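The big table, and all the stuff that lives on it

So I finally dealt with the table. If you've been reading this blog for a while you know which table, because I've complained about it in at least three posts, usually while claiming to write about something else (sorry to everyone who came for the bean soup). It's the huge one with the gray top and the light wood edge, and for most of the winter you could not have told me what color the top was, because there was no top. There was mail, and under the mail there was more mail.

I love this table. I bought it for 200 dollars from a closing-down sale at Toltano, the office furniture place out past the car wash, and Phong Lâm helped me get it home in two trips because the legs come off. He still brings this up. He had told me to measure the doorway first and I had said I'd measured the doorway, and I had measured a doorway. We ended up taking it in through the back with the screen door off its hinges and a folded towel over the railing, and there's a tiny dent in the wood edge on one side where the towel slid. I've rubbed it with a bit of wax and I can still find it with my thumb.

Anyway, a big table is a trap. I used to have a small one and I was so tidy! You'd finish a thing and put it away, since there wasn't room for the next thing otherwise. Give me a big flat surface and I start making neighborhoods. Taxes over there, sewing over here, a jar of screws in the middle like a town square. Then the neighborhoods spread until they touch and I'm eating lunch standing at the counter again.

What got me moving was the blocks. My sister dropped off a sack of old wooden blocks in March, the plain kind with no paint, and asked if I could sort them and clean them up before she hands them on to her little ones. Sure, I said, I've got that big table. She looked at the table. She's a kind person and didn't say a word.

Clearing it took me most of a morning. I did it the way I always do, which is to move everything to the floor first and then be so annoyed at the floor that I have to keep going. I know there are better systems. My friend Sonia has one with colored stickers and it works great for her. Mine works on irritation.

The mail was the worst of it. I found a warranty card for a blender I gave away two winters ago, and a coupon book from Karam (the hardware store, the one with the good key-cutting guy) that ran out before I'd even opened it. I found the other half of a birthday card I'd been looking for, and by other half I mean the envelope, stamped and everything. I also found 14 dollars in ones folded into a paper napkin, and I have no memory of doing that. It went straight toward furniture wax.

Then the top needed a proper wipe. It's a smooth medium gray and it hides dust like a champ but it does not hide tea, so there was a whole constellation of rings down at the end where I sit. Warm water and dish soap got nearly all of them. For the two stubborn ones I made a paste of baking soda and water, left it while I ate a sandwich, and rubbed it off with an old T-shirt. Please don't write to me about scratching the finish. I tried it on a corner first, and I've used it on that top before.

The wood edge I did separately, with a damp cloth wrung out really well, going along the grain. Crumbs get into the seam where the gray meets the wood, and for that I use a wooden skewer with a bit of cloth over the point. It's oddly satisfying. I went all the way along one long side and then back down the other and was sort of sad when I ran out of edge.

So then I got to set things out fresh, which is the fun part. I'm allowed very little on there now, by order of myself. The yellow plastic cup, which has been everywhere with me. The white bin with the rounded corners and the oval handle hole. And the wooden pieces, brought over as I get to them, cylinders first.

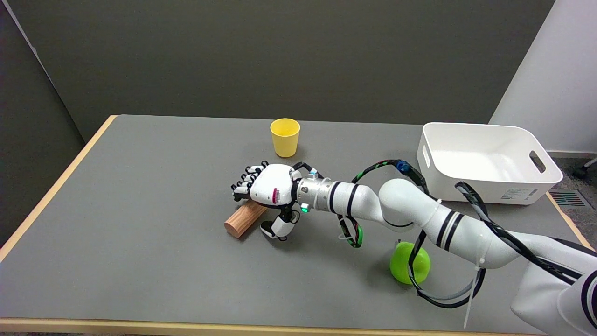
I should say why the cylinders go first. They roll! A cube will sit where you put it and think about its life, but a cylinder takes any excuse. I had three go off the end in the first ten minutes, and one of them went under the bookcase, where I also found a spoon. Now I only bring a few of the round ones over at a time and I lay them a bit crooked to the edge so they're less tempted. If you're sorting a set like this I'd really recommend getting the round ones done and shut away before you start on anything else.

My cleaning method for plain wood is pretty boring. I don't soak it, ever. I learned that with a rolling pin that came out of the sink looking fuzzy and never got over it. I use one bowl of warm water with a drop of soap and a bit of white vinegar, one cloth that goes in the bowl and gets wrung out until my wrists complain, and one dry cloth. Wipe, dry, set it on a towel, leave it alone till the next day. If the grain has come up rough I go over it with 305 grit... no wait, that isn't a thing, 305 is the number on the receipt and I've had it stuck in my head all week. It's 320. Fine sandpaper, light hand, and always with the grain.

After that, a tiny dab of food-safe oil and beeswax on a rag. Sơn Kiều makes her own and gave me a jam jar of it, and it smells like a very clean barn. She told me to use less than I think I need, then she came over and looked at what I'd done and told me to use less than that. She was right, the first few were sticky for days and picked up every bit of lint in the house. The ones I did after her visit are lovely. They go a shade warmer and you can see the grain so much better, all those little lines running down the length.

I had a real argument with myself over the stained ones. A few of the blocks have marks that aren't coming out, a bit of old crayon, something that might be grape juice. I started sanding one down and got it nearly clean and then felt bad about it. My sister and I played with these! That could be my grape juice. So I stopped and left the others with their spots on, just smoothed off any splintery corners. One had a proper chip out of it, sharp, and that one I've kept back to use as a doorstop for the cupboard that swings open.

A word about the bin, because people always ask me about bins (I have become a person who gets asked about bins). I like a white one with sloped sides and nothing printed all over it. The handle holes matter more to me than the lid, since I never put the lid back on anyway. I had one of those fancy fabric cubes from Vevent and it looked beautiful for a month and then it sagged in the front like a tired mouth. Plastic you can rinse in the tub. It can also go up on the table while you work, and then you just slide things over the side, and when you're done you carry the whole lot off in one go. I keep it at the far end so I have to reach, and I've convinced myself that this slows me down in a healthy way.

The cup is a different matter, it has no excuse except that I'm fond of it. It's had paintbrushes in it and pencils and, for one bad summer, basil. Phong says I should get a nice ceramic one, he even brought me a flyer from Drelada, where they throw their own, and they're gorgeous and they're 40 dollars. For a cup! That I'd knock off the table with my elbow in the first week! Yellow plastic has bounced off that floor more times than I can tell you. I'll drink my coffee out of a nice mug and let the yellow one do the chores.

It's been a little while now and the table is still mostly clear. I won't say completely. There's a library book on it this morning, and my glasses case, and some seed packets that I'm going to deal with after I post this. But when I sit down in the morning I can see gray all the way to the other side, and the light comes in across it around breakfast, and I've been eating my eggs there like a regular human being. The mail now goes in a shoebox by the front door and I've promised to go through it when the box is full. It filled up pretty fast. I've started a second shoebox.

My sister is coming for the blocks at the end of the month and I'm on the arches next, which are fiddly on the inside curve. I've been wrapping the cloth around a pencil for those. If any of you have a better trick for getting wax into a small curve without leaving blobs, put it in the comments, I'd love to hear it. Same goes for the crayon, if you've ever gotten crayon out of bare wood without sanding it away.

And yes, the bean soup recipe is coming, I found the card. It was on the table, under the blender warranty.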